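We use cookies to improve this site. Accept | Settings

Progress report: Emau mezzanine refit
December — Jamum project office

Clearing of the upper level is on schedule. Of the 2,000 allotted for storage, 1,000 is spent. Artificial flowers and other table decorations are being sorted into white plastic baskets with ventilated sides.
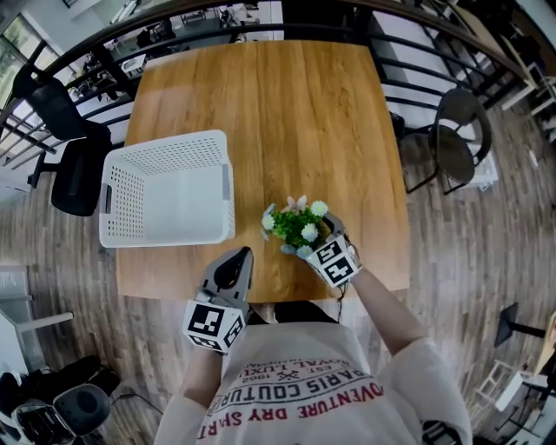 Zandivby asked whether the tables would stay upstairs once sorting ends. They will — 2 remain by the railing, with the existing chairs. Labels for 23 baskets are on order from Mykhailiuk.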